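About us

Hello, and welcome to Tistis! I started this little business in Werville in 2000, at my own dining table, with a box of odds and ends and a great deal of enthusiasm (and very little idea of how to fill in a tax form). I'm still at a table most days and I still love it.

What do we do? We hire out and sell the boring bits that make a party, a market stall or a school fair work. Extension reels, lamps, table lights, adaptors, the hooks you hang the lights from. You'd be amazed how many people book a band and a hog roast and then find the nearest socket is three gardens away! That's when the phone rings, usually at teatime.

There are 3 of us now, and between us we look after the shop on Huang Lane and a small store over in Tallitz, where the bigger lights live. The shop is open from 11, which gives us the morning for checking things over. Everything that comes back from a hire gets looked at before it goes on the shelf again. Reels get a wipe, the cable comes off and goes back on by hand, and we look at every socket and every switch. If a cable has a nick in it, that's the end of it, I'm afraid. We don't tape things up and hope.

I do have a soft spot for the reels, I'll admit. I like the small round ones best, the kind that sit on a table and don't take up half the boot of the car. The bright orange is handy too, as you can spot it in long grass when everyone's packing up in the dark and wants to go home.

A few of the orange reel on the table:

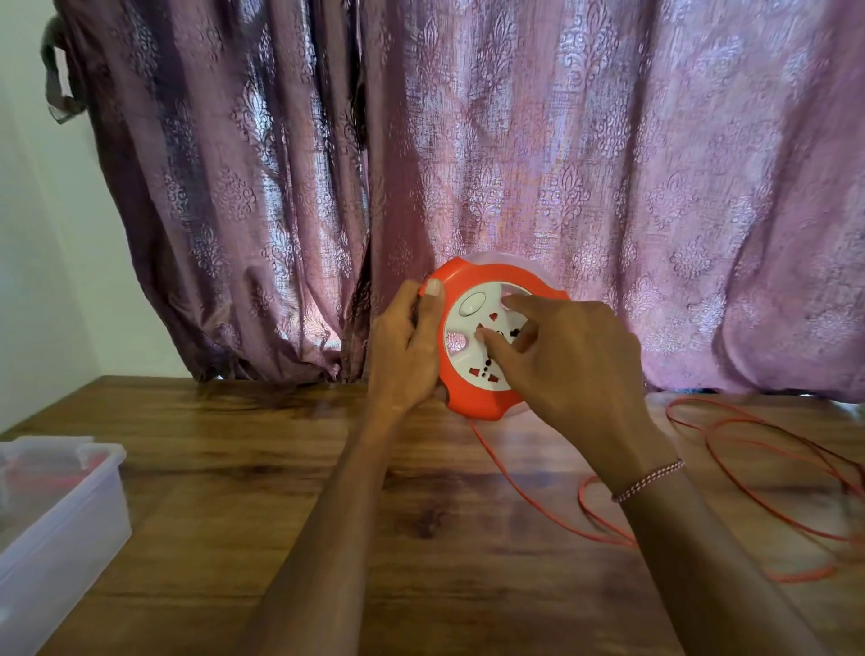
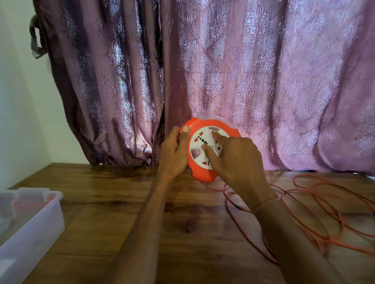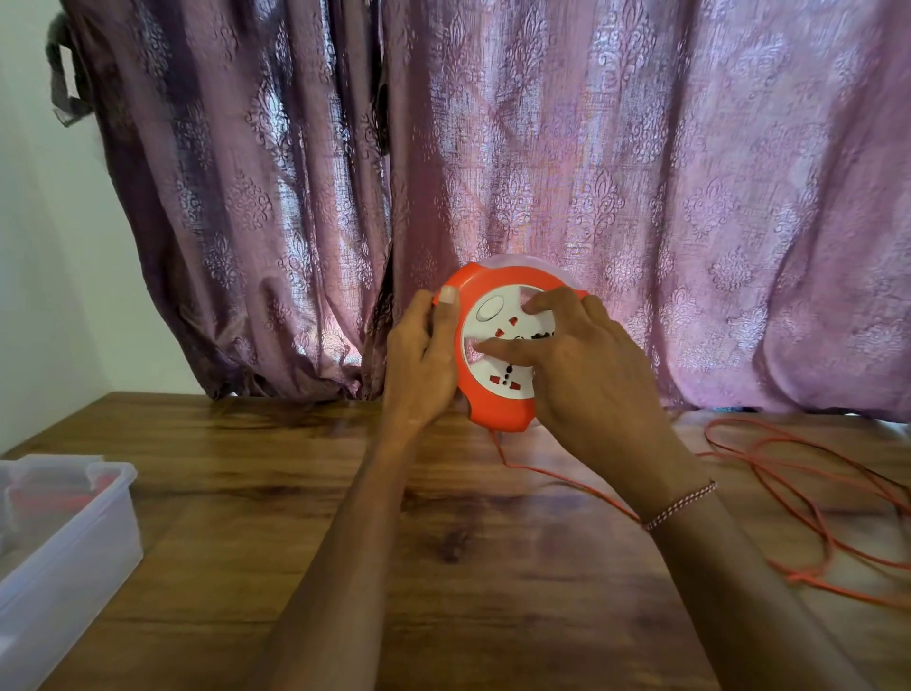 Anyway, back to how it all works. You ring or pop in, tell us what you're running and how far it is from the house, and we'll work out what you need. Please do tell us about the tea urn. People always forget the tea urn! Urns and heaters pull a lot of power, and we'd much sooner send you off with 2 reels and a bit of advice than have your lights go out during the raffle. One more thing while I'm on the subject: unwind the whole cable before you plug anything hungry into it, even if you only need a short stretch. A cable left wound up can get very hot.

Hire is by the day or the weekend, and if you bring things back a bit muddy we won't tell you off (we've seen worse, especially after the June fair). All we ask is that you don't wind the cable round your elbow. It twists, and then I spend my morning untwisting it with a cup of tea going cold next to me.

If you're passing through Werville, come in and say hello. There's a bell on the counter, so give it a good ring, as we're probably out the back.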